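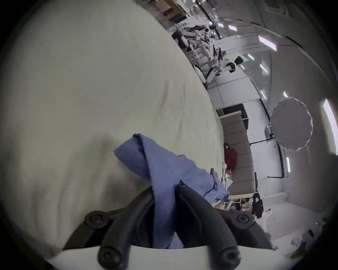 A blue cloth, bunched into ridges.

Dishcloth

A dishcloth (dishrag where I grew up, and "the rag" in my grandmother's kitchen) is a small piece of fabric used wet or damp for washing dishes and wiping down kitchen surfaces. I've been keeping this entry going for the Stoder Household Encyclopedia for a good while now, and it's still the one I get the most mail about, so please be patient with me if your favorite kind got left out!

Name

Most Americans say dishcloth or dishrag and mean the same thing. Some of my readers insist that a dishcloth is bought and a dishrag is what it turns into later, which I like very much but can't find in any dictionary I own. A dish towel is something else. It's bigger, flatter, and meant for drying. In Britain you'll hear tea towel for the drying one, and I've had to fix that mix-up in this entry 4 times.

Materials

Cotton is the old standby. It soaks up a lot of water, it can take a hot wash, and it gets softer with age until one day your thumb goes through it. Linen lasts longer and dries faster but feels stiff when it's new, and plenty of people give up on it before it has a chance to soften. Microfiber is made of very fine synthetic threads, usually polyester with some nylon mixed in, and it's good at picking up grease and crumbs. It doesn't like fabric softener, which coats the threads and leaves the cloth pushing water around the counter.

Then there's the cellulose kind, sometimes sold as a Swedish dishcloth, a thin sponge-like sheet that dries hard as a cracker and goes floppy again under the tap. I was slow to come around to those. Myrtle Sorensen mailed me a pair from Drakell and I used them until they fell apart.

Weave and texture

Waffle weave has little square pockets that hold water. Terry has loops, good for soaking up spills and bad around forks (the loops catch). Plain weave is the flat, cheap, sturdy sort that came in bundles from the Greenberg dry goods store when I was a kid. Knitted cloths stretch more than woven ones and have enough bumps to scrub with, at least for anything short of baked-on cheese.

Handmade dishcloths

Knitting or crocheting a dishcloth is a very common first project. It's square, it's small, and if you drop a stitch the plates won't mind. The usual yarn is worsted-weight cotton. One well-loved pattern starts at a corner, grows to the middle, and shrinks back down to the opposite corner, with a row of small holes along the edges. My mother called hers "the church bazaar one" and I have never seen her use written directions for it.

The Stimik Public Library had a display of handmade ones every June, put together by Hollis Wojcik, and I went two years in a row. I came home the second time with a pattern copied onto the back of a parking receipt, and I still have it somewhere.

Washing and care

A cloth that stays damp and balled up will start to smell, and the smell comes from bacteria living on bits of food left in the fabric. Rinse it, wring it out, and hang it open over the faucet or a hook. Change it often. I put out a fresh one every morning, and Wendell Park, who edits the laundry pages here, thinks I'm being lazy and ought to change mine after supper too.

Cotton and linen can go through the machine on hot. Boiling was the old way and still works fine for plain cotton, though dyed cloths may fade. Anything that has wiped up juice from raw meat or chicken should go straight in the wash. Bleach is okay on white cotton now and then but it wears the fibers down.

Folding

There are more opinions about this than I expected. I fold mine in thirds. Trinity Nguyen-Tran rolls hers and stands them on end in a drawer, so she can see every color at once, and I'll admit the drawer looks wonderful.

Old cloths

When one gets too thin for dishes it can move down to floors, then to bicycle chains, then to the garage, where mine seem to live forever.

See also: Dish towel; Flour sack; Scouring pad; Sponge; Wringer

Last revised Thursday, April 5, 2018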